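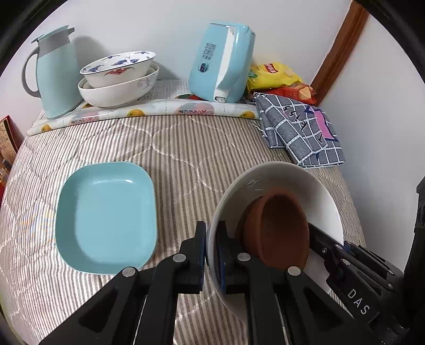 白色碗、赤陶棕色小碗与浅青绿色方碟

Bestomow 餐具存放柜
Runen 公共餐饮设备部

产品概述

Bestomow 餐具存放柜供学校、医院、养老机构及机关食堂存放已清洗的碗、碟、杯和托盘使用。柜体为落地式,双面开门,清洗区人员由后门放入,配餐区人员由前门取用。柜内不设加热和消毒装置,餐具须在清洗、消毒并沥干后方可入柜。

本产品由 Runen 设计并组织生产,在 Vullivville 的工厂完成装配和出厂检验。现行型号分为标准型、加宽型和 Moon 静音型三种,层架、滑轨和门封条可在各型号之间通用。此前采购过旧款单面柜的单位,原有网篮可继续在新柜中使用,尺寸要求见“网篮与隔板”一节。

适用范围

适用于集中清洗、分餐使用的餐饮场所。用于幼儿园时,建议选用带下部锁扣的柜门。用于病区配餐间时,应将隔离病区使用的餐具另柜存放,并在柜门标签框内注明用途。

下列情形不适用本产品:露天或半露天场所;船舶及车辆;存放食品原料、熟食或清洁药剂;存放刀具及其他带刃口的厨房用具。如需存放刀具,请另行查阅本部刀具柜页面。

型号与规格

标准型
柜体高度:2,000 毫米
柜体宽度:1,000 毫米
层架:七层,高度可调
柜门:前后各两扇,平开
每层允许载荷:100 千克(均布)

加宽型
柜体高度:与标准型相同
柜体宽度:按订单确认,上限以安装现场的通道宽度为准
层架:七层,中部加装立柱
柜门:前后各三扇,推拉
每层允许载荷:与标准型相同

Moon 静音型
柜体尺寸:与标准型相同
层架:六层,附软质衬垫
柜门:前后各两扇,平开,带缓冲铰链
每层允许载荷:与标准型相同

以上高度包括可调支脚,支脚按出厂位置计算。柜门开启所需空间未计入宽度和深度,绘制平面布置图时应另行预留。

柜体材料与结构

柜体、层架和门板均采用不锈钢。外表面为拉丝处理,内表面为光面处理,内角为圆弧过渡。层架两端以挂钩固定在侧壁立柱上,调整高度时无须使用工具。底板向中央略微倾斜,设有可拆卸的接水盘。

门封条为食品接触级硅胶,嵌入式安装。通风口位于侧壁上下两端,装有可拆洗的细孔网板。标准型和 Moon 静音型的门板可现场更换开启方向,加宽型的推拉门不具备此功能。

网篮与隔板

每台柜随附一套网篮,数量与层架一致。网篮有平底和立插两种。平底网篮用于碗、杯及异形小碟;立插网篮用于平盘和托盘。订货时未作说明的,按平底网篮配发。

圆碗宜口部朝下摆放。方碟和带棱角的器皿宜单独成列,与圆形器皿之间以隔板分开。深浅不同的碗如需套放,应选用同一系列的产品,套放后上层碗口不得高出网篮边沿。陶质、瓷质和密胺器皿不宜混放于同一网篮,尤其不得将较重的瓷器叠压在密胺器皿之上。

隔板为插片式,可沿网篮长边移动。需要增加隔板的单位,可在订货单备注栏填写数量。旧款单面柜所用网篮,凡底部带双横档者均可直接放入新柜滑轨;底部为单横档者,须加装转接条,转接条由本部另行供应。

标识与分色管理

柜门外侧设标签框,每层前端设标签槽。本部提供空白标签纸及五种底色的塑料标牌,使用单位可按餐别、楼层或用餐人群自行划分。采用不同颜色器皿区分普通餐与特殊餐的单位,应使层架标牌颜色与器皿颜色保持对应,并将对应关系张贴于清洗区和配餐区两侧。

标签纸不耐长时间浸湿。擦洗柜门前应将标签取出。

安装条件

安装地面应平整、坚固,并具有良好的排水条件。柜体不得跨越地面伸缩缝放置。地面坡度较大时,应先以支脚调平,再装入层架和网篮。调平后,柜门在任意开启角度均应保持静止。

柜体与墙面之间应留出通风间隙。作为隔墙使用、即前后两面分别朝向清洗区与配餐区时,柜体两侧与墙体之间的缝隙应由施工单位封闭,封闭材料不得遮挡侧壁通风口。柜体上方不得设置冷凝水管道。

加宽型以分体方式运抵现场,由本部人员组装。标准型和 Moon 静音型以整机方式运输,使用单位应事先确认电梯、门洞及走廊转角可以通过。不能通过的,应在订货时申请分体交付,到货后再申请分体的,本部无法受理。

使用要求

一、入柜餐具表面不得有可见水珠或食物残留。
二、重物置于中下层,轻物置于上层。
三、前门与后门不得同时长时间敞开。
四、取出网篮时应双手平托,不得拖拽滑轨。
五、柜顶不得堆放物品。
六、发现有裂纹、缺口或釉面剥落的器皿,应立即取出并登记报损。

配餐高峰时段需频繁取用的餐具,宜集中存放于腰部至肩部高度的层架。轮椅使用者参与分餐工作的场所,可要求将层架下调,并将门把手改装至较低位置。

清洁与保养

每日营业结束后,应以温水和中性清洁剂擦拭门把手、门封条及柜门外侧,再用清水擦净、以干布抹干。每周应取出全部网篮,清洗层架和接水盘。通风口网板每月拆洗一次,待完全干燥后装回。

不得使用钢丝球、含氯浓缩液或研磨粉。柜体表面出现水垢时,可使用稀释的食用级柠檬酸溶液处理,处理后须充分冲洗。缓冲铰链为免维护部件,不得自行加注润滑油。

长期停用前,例如学校假期,应将餐具全部移出,清洁柜内并保持柜门微开。恢复使用时,应重新清洁柜内各表面,餐具亦须重新清洗消毒后入柜。

Moon 静音型说明

Moon 静音型主要供病区、宿舍楼及夜间供餐场所选用。该型号的缓冲铰链使门扇在关闭行程末段自动减速,层架衬垫用于减轻网篮与金属层架接触时的声响。衬垫可整片取下,用洗碗机清洗。衬垫变硬、变形或边缘开裂时应予更换。

该型号层数较标准型少一层。对存放容量要求较高而对声响无特殊要求的单位,建议选用标准型。

可选附件

可移动底座:以四个带刹车的脚轮替代固定支脚,仅适用于标准型和 Moon 静音型。加装后柜体总高有所增加,订货前应核对吊顶高度。装有可移动底座的柜体应在空柜状态下移动。

柜门锁:钥匙锁或密码锁,前后门可分别配置。

观察窗:门板中部加装钢化玻璃窗,出厂前安装,不支持后期加装。

托盘架:替换最下两层层架,用于竖立存放大尺寸托盘。

防撞护条:安装于柜体四角,适用于餐车频繁通行的走廊。

容量估算

存放容量取决于器皿的直径、高度和套放方式,同一型号柜体在不同单位的实际容量可能相差较大。以本部供应的小号汤碗计,标准型满载时约可存放 1,000 只。此数值仅供初步选型参考,不作为验收依据。

需要较准确容量数据的单位,可向本部寄送每种器皿各两件。本部将在样柜中试摆,并出具布置建议。样品试摆不收取费用,寄送及退回的运费由申请单位承担。器皿种类较多的,请随样品附上清单,注明每种的使用数量及每餐周转次数。

订货与交付

订货单位应填写设备订货单,注明型号、数量、网篮种类、柜门配置及交付地点,并附安装位置的平面图。本部收到资料后进行核对,对尺寸或通道条件存有疑问的,将与订货单位联系确认。经双方书面确认后的订单方进入生产安排。

学校用户如希望在 9 月开学前完成安装,应尽早提交订单,并预留现场清洁和人员培训的时间。假期内无人值守的校区,须指定一名可到场签收的联系人。

货物送达后,订货单位应当场检查外包装。包装有明显破损的,应在送货单上注明后签收,并保留包装物。附件和网篮的数量按装箱单核对,短缺部分由本部补发。

保修与备件

柜体结构自验收合格之日起保修 18 个月。门封条、衬垫、标牌及脚轮属易耗件,不在保修范围之内。因使用禁用清洁剂、超载、擅自改装或安装地面不符合要求而造成的损坏,本部可提供有偿维修。

申请维修时,应提供柜体铭牌上的编号。铭牌位于后门内侧上方。门封条、挂钩、滑轨和接水盘均为常备备件,可单独订购。已停产的旧款单面柜,其层架挂钩和门把手仍可供应,其他部件请先行查询。

培训与资料

验收当日,本部人员将向使用单位的清洗和配餐人员说明层架调整、网篮取放及日常清洁方法。使用单位应安排两个区域的负责人员共同参加。人员变动较大的单位,可另行申请复训。

随机资料包括安装说明、清洁保养卡、装箱单和检验合格证。清洁保养卡为覆膜卡片,宜悬挂于后门一侧。

联系方式

产品选型及订货事宜由 Runen 公共餐饮设备部受理,联系人为 Thilini Paul。来函请注明单位名称、所在地区和拟选型号。参观 Vullivville 样柜陈列室须提前预约,接待时间为上午 9 时至下午 4 时。

产品结构和附件配置如有调整,以订货时双方确认的技术文件为准。

相关页面
刀具柜
餐具回收台
沥水架与周转网篮
设备订货单下载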